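Stesto training suture, gray, box of 40: my two cents

So I finally finished the box! I'd been putting off buying it because we still had a drawer full of the Remholm stuff, and the Remholm stuff is fine, I guess, if you enjoy fighting a spring every time you open a packet. Anyway, $93 later I have opinions.

First thing, the color. I was grumpy about gray. I learned on bright blue and I like being able to find my tail end without squinting. Once there's blood on the tissue, though, gray holds up better than I figured it would, and under a good strong light it's easy enough to follow. In dim corners, forget it. If your light only covers the middle of your work, stay in the middle.

Memory (the curly kind, not mine) is where Stesto wins me over. It comes out of the packet with a lazy bend and settles into big loose loops, and I got far fewer surprise knots than I'm used to. I did still get a few, mostly late in the evening when I should've been in bed.

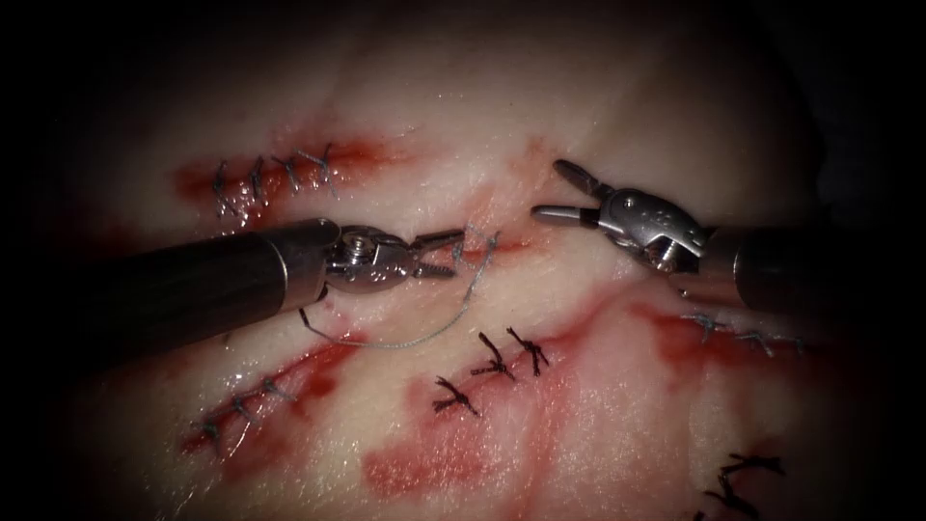 Knots next. Three throws and it sits down nicely, four if I'm being fussy. It can slip a bit on the first throw if you let the tension go, so beginners may want to start with a surgeon's knot and save themselves some swearing. Ibsa Beyene borrowed a few packets from me and complained about exactly that, then used up the rest of the row, so make of it what you will.

It does fray if you keep grabbing the same spot with serrated jaws. I tried to be good and only hold the part I was going to trim anyway, and that helped a lot. The Vistora thread I had last year took more abuse — but it was stiff as fishing line and I never liked tying it.

My real gripe is the packaging. The foil tears sideways, the little card inside pops out, and there goes your nice neat coil. Fikre has had a decent peel tab forever, so come on, Stesto.

Four stars. I've already ordered another box, and I'm keeping a pair of scissors next to it for the foil.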